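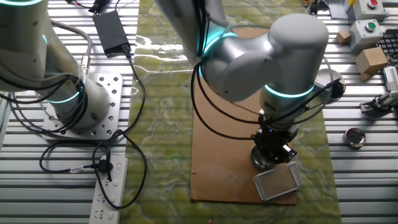
Re: [Estumstead Bench] Cardboard as a work surface (was: tidying the long table)

I've let this thread run for a while before sticking my oar in, but the claim that a sheet of cardboard is "all the bench protection anyone needs" has now been repeated often enough that somebody ought to push back a bit.

The earlier message, trimmed:

> I've given up on proper mats. A flattened box goes down on top of the
> green one, and when it gets scruffy I turn it over, and when the other
> side gets scruffy it goes in the recycling. Costs nothing. Metal tins
> and trays don't slide about on it and they don't mark it in any way
> that matters. I had a Poron sheet down before this and it was a waste
> of money. The Fonseca tray with the mesh sits perfectly well on
> cardboard. I really can't see what all the fuss is about.

Well, I can see some of it.

First, the sliding. I don't believe cardboard grips metal any better than a decent mat does. It feels as if it does when the sheet is new and a bit furry. Once the surface has been scuffed for a few weeks it goes shiny in patches, and a tin with a smooth base will skate over those quite happily. I tried it on Saturday with a round tin and a baking tray, tipping the board up by hand. The tin went first, and it went on the cardboard before it went on the bare mat. Not very scientific, I grant you, but more than anyone else on the list has offered so far.

Second, putting cardboard on top of a mat gives you two things that can move where you had one. The tray may well stay put on the card. Does the card stay put on the mat? Mine doesn't, unless I tape it, and then I'm picking tape off the mat, and we had that whole argument in May.

Third, the trays. If all you have is one mesh tray and one round tin, fine, put them on whatever you like. A tray with a fine mesh in it has a rim, though, and the rim takes the weight, mostly at the corners. On card that leaves little dents. The next time you set the tray down it finds half of the old dents and misses the others, and it rocks. If you are sorting small screws or seed or beads in it, you will notice. I certainly did.

As for "costs nothing" - yes, all right. But I looked at what I'd spent on the mat I use now, an Akance one, and it has been down for two years and looks much as it did. I have no great love for it. It smelt dreadful out of the packet and it came rolled so tightly that it took a fortnight under books to lie flat. It does at least wipe clean. Cardboard and a spilt cup of tea is a sad business.

Where I do agree is that card is kinder to the things you put on it than bare metal slats, and if your table is the slatted sort then you want something over the gaps. I lost a perfectly good drill bit through mine. And for glue or paint I'd use card every time and throw it out afterwards.

I'm less convinced by the suggestion further up the thread that we should bulk buy. The quote was for 700 sheets, and I'd like to know where those are going to live. They'd want a dry shelf 1820 mm long if they're to be kept flat, and the only one in the place that size has the paint on it. Stand them on end and they bow. Anyone who wants cardboard can surely get hold of a box.

On the subject of the long table more generally, could we at least agree to get the leads up off the surface? It makes no odds what you put down to work on if there's a cable running over it. Every time you shift the cable you shift the sheet, and then the tin, and then you're on the floor looking for washers. A power strip lying on the slats is handy for plugging in, I do see that, but I'd sooner have it screwed to the end of the table with the leads hanging down behind. I have a couple of brackets that might fit if somebody will measure the leg for me. The outside of the leg, please, and in millimetres.

So put me down as unpersuaded on the cardboard and against the bulk order. If somebody wants to do the tipping test again with a heavier tray I'll read the results with interest, but please say how old the sheet was.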